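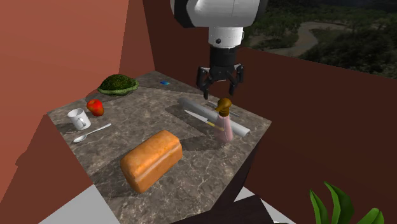 The Billthorpe rules are a set of house rules for testing robot arms on cluttered tabletops in simulation. They were drafted by Ngaio Bolger, then at Benow, after two labs reported opposite results for the same arm and were both found to be correct, each having used its own idea of a messy table.

The rules have 34 clauses, 15 of which concern the word "success." Under the main one, an object counts as grasped when it has been lifted clear of the surface and held for three seconds. Earlier practice had also accepted objects that were leaning on the gripper in a promising way.

Other clauses deal with layout. Object positions must be drawn at random and logged before the run, and a scene may not be redrawn on the grounds that it looks hard. Knives and other sharp items are treated as sharp even though simulated blades cut no one, the reasoning being that habits learned in simulation tend to travel. Backgrounds and table textures are to be varied between runs. Taste is not regulated.

Failed runs must be published alongside the good ones, a requirement known as the Pretorius clause, after the project that prompted it. Pretorius has never commented.

Critics at Clusel have argued that the rules say too little about lighting and far too much about mugs. A revision begun in December added two clauses, both on mugs.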